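Brokuvon Square Folding Table
Section 2: Setting Up and Daily Use

Opening the legs

1. Lay the table face down on a blanket or rug.
2. Pull the black metal legs apart until they cross and stop moving.
3. Turn the table over with a person at each side.
4. Press on all four corners. If one rocks, move the table to a flatter tile.

Put a cup or a bowl on the marble-pattern top before serving a meal and check that it sits level.

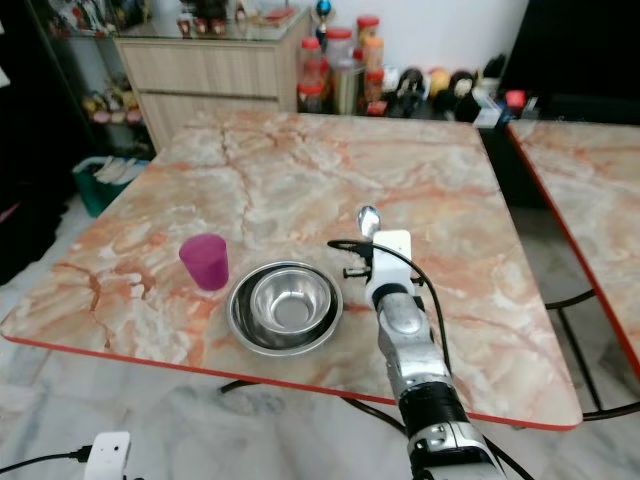 Nomvula Pretorius writes that on her tiled floor the table rocked until she turned it a quarter of the way, and then it was fine.

CAUTION: Keep fingers clear of the crossing point of the legs. Do not sit or stand on the top.

Using two tables

5. Open the second table in the same way and stand it beside the first.
6. Leave a narrow gap so the red edging does not rub.
7. Route cords away from the feet.
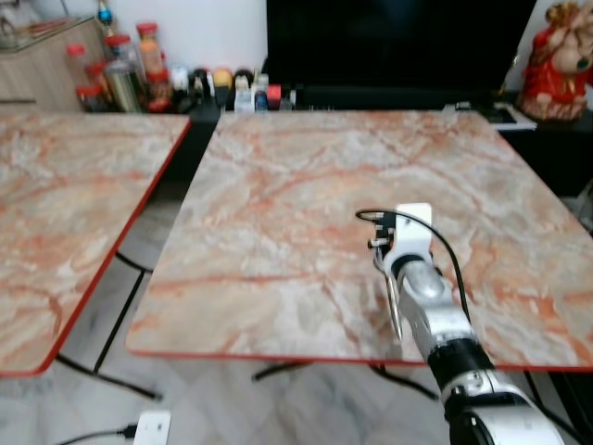
Could the two be clipped together for a big family dinner, Uliana Sirko wants to know. No clip is supplied. Do not tape or tie the legs.

Setting places and cleaning

8. Lay spoons and forks near the front edge, with the handles toward the person eating.
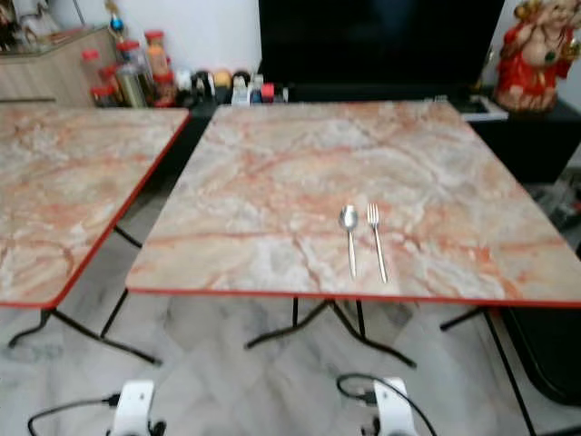 9. After the meal, clear the top and wipe it with a soft damp cloth. Dry the edging as well.
10. Do not use scouring powder or a steel pad.

NOTE: Let the top dry for 12 minutes before folding. Check the leg screws every 2 months.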